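Checking a gripper cell in simulation before a run

By Hazel Abernathy
September 14, 2018

These are the rules we follow at Pinlow before any arm is allowed to move on its own, in the simulator or out of it. Most of them came from Demetrius Blackwood's old checklist for the Tadgate cell. Allow yourself a morning the first time through.

Step 1. Set the limits first

Open the cell file and enter the joint limits before you load any task. Keep the speed cap at the lowest setting until Step 4 is signed off. If you change the cap, write down who changed it and why.

Step 2. Check the grip from the wrist view

Switch to the wrist camera and close the fingers slowly. You want to see a finger on each side of the part, with the part upright between them. Look at what sticks out of it as well. A thin rod rising from the top of a block needs its own clearance, and the collision model must include it -- people often model the block and forget the rod.
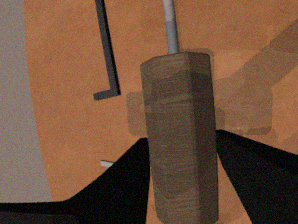
Step 3. Check the whole table

Go to the room view and compare the table with the layout sheet. Every item gets a line on the sheet, even if the task never touches it. Screwdrivers and blades count as hazards in the simulator too, as the same layout will be built on a real bench later. Note which way each blade points. Then look at the height of the elbow and the space under the forearm.
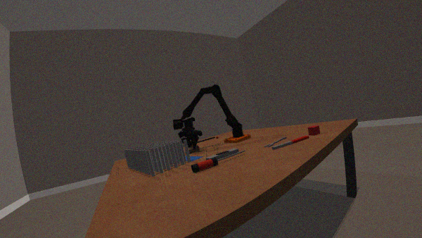 Mark a keep-out zone round anything the arm has to pass over, and give finned or slotted parts a bit more room, as a fingertip can catch between the fins. Arlo Greenberg sets his zones from the widest point of the open gripper, and I would do the same.

Step 4. Run it slowly, then stop it

Start the task at the low cap and press stop partway through. The arm should hold its position and keep its grip. Do this 2 times, once while it is carrying the part and once while it is empty. Save both logs with the cell file.

If either stop fails, go back to Step 1. Do not raise the cap to see if it clears the fault. Send the logs to Renu Shukla, who keeps the fault list.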